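Ketchup, Tomaten und ein ziemlich voller Balkon

So, der August ist da und ich komme mit dem Essen nicht mehr hinterher. Im Mai habe ich vier Tomatenpflanzen gekauft (eigentlich wollte ich zwei, aber am Stand auf dem Markt war ich dann doch schwach), und jetzt hängt alles gleichzeitig voll. Jeden Morgen mit dem Kaffee raus, Schüssel unter den Arm, und jeden Morgen ist die Schüssel voll. Die Kolleginnen nehmen mir schon nichts mehr ab, die Nachbarn grüßen nur noch von weitem.

Salat gab es, Sauce gab es, Tomatenbrot gab es, bis mir die Lippen gebrannt haben. Also habe ich am Dienstagabend zum ersten Mal selber Ketchup gekocht! Das Rezept ist von Su-bin Yeom, mit der ich früher zusammen gewohnt habe, und die hat mir eine Sprachnachricht geschickt, in der sie nebenbei staubsaugt. Ich habe also vermutlich die Hälfte verstanden. Was ich verstanden habe:

Gut 800 Gramm reife Tomaten grob würfeln, mit einer Zwiebel und etwas Öl in den Topf, Deckel drauf, bis alles zusammengefallen ist. Dann Apfelessig, braunen Zucker, Salz, eine Nelke, ein bisschen Piment und eine Messerspitze Zimt dazu. 30 Minuten ohne Deckel köcheln lassen, die Nelke rausfischen (ich habe sie NICHT gefunden), pürieren, durchs Sieb streichen und nochmal auf den Herd, bis es dick vom Löffel fällt.

Dieses Nochmal-auf-den-Herd zieht sich. Ich stand da mit Podcast im Ohr und habe gerührt und gerührt, und es spritzt wie verrückt, die Fliesen sahen hinterher schlimm aus. Zieht bitte nichts Weißes an. Am Ende blieb ein kleines Glas übrig, und das war fast ein bisschen traurig nach der ganzen Arbeit – aber der Geschmack! Viel fruchtiger als der gekaufte, weniger süß, und der Zimt kommt ganz hinten durch. Beim nächsten Mal nehme ich trotzdem weniger Essig.

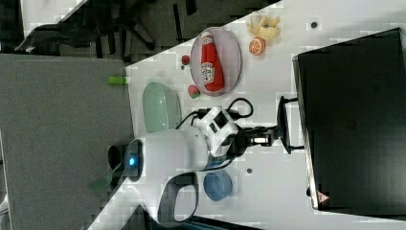
Ketchup auf dem rosa Teller, Obst als Beilage.

Mein Freund findet übrigens, dass der gekaufte zu Pommes besser passt. Wir haben das ausführlich diskutiert und sind zu keinem Ergebnis gekommen. Zu Bratkartoffeln waren wir uns dann wieder einig, da gewinnt meiner.

Am Wochenende probiere ich die gelben Tomaten aus, die sind milder, und vielleicht kommt eine halbe Mango mit rein. Hat von euch schon jemand gelben Ketchup gemacht? Und wie lange hält der sich bei euch im Kühlschrank? Schreibt es mir gern in die Kommentare, ich muss jetzt erst mal wieder auf den Balkon, gießen.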